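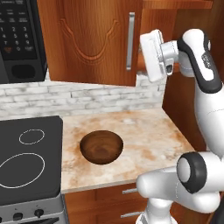 Can we get a decent estimate for a house when nothing on its own street has sold lately? We can get a usable one by borrowing sales from similar streets nearby, as long as we correct for the gap between the streets first.

2/5/19

Good session on the comparables today, the best since we started. Writing it up while I still remember which version of the sheet is which.

Where we were: Vevell (our matching sheet, for anyone new) looks for past sales within a fixed distance of the house and takes a plain average of price per square metre. Fine in the middle of town, hopeless out at Osia, where there are long stretches with no sales at all and then a cluster of new builds that drags everything up.

Baldur Eyvindsson suggested dropping distance as the main test and matching on age of building, plot size and floor area, with distance only used to break ties. I was doubtful and said so. We ran it on the full set anyway, 739 sales after removing the duplicates and the transfers between relatives.

It's so much better! The old method was out by 12 per cent on the typical house. The new one is out by 8, and that's before any street correction. With the correction on it drops to 7. I ran that last bit twice, as I'd left an old filter switched on the first time and the numbers looked wrong in a dull sort of way.

Street correction, so I don't have to work it out again: take every sale on the borrowed street, compare with the town-wide figure for the same kind of house, do the same for the target street using whatever sales it has (however old, brought up to date with the index), then scale by the ratio. If the target street has fewer than three sales ever, use the neighbourhood figure. Baldur wants the cut-off at five. We should try both.

Things that still go wrong:

Corner plots. They come out too high nearly every time – the plot size counts for more than buyers seem to pay for it.

Houses split into two flats and later joined back up. The register keeps both old floor areas and the sheet adds them to the new one. Found a terrace this way that was apparently bigger than the school.

Anything with a big extension. Age of building is the original year, so a house that is mostly new gets matched with old ones. Bergþóra Overgaard thinks the permit records would give us a second date to use, and she has the login for them. I'd love to see that working.

Also had a look at the Snorradóttir list, the one with the asking prices. Tempting to use it to fill gaps, but asking and selling prices drift apart differently in each part of town, so I've kept it out for now. Might be useful for spotting when a street is on the move – a separate job, and a fun one.

Inum want the estimates with a range beside each one instead of a single figure. Quite right too. Simplest way is to show the spread of the matched sales after correction, and mark the ones with hardly any matches.

To do: fix the joined flats (me). Corner plots, try capping the plot size (Baldur). Permit dates (Bergþóra). Rename the sheets, please, we have two called "final" and the newer one is the wrong one.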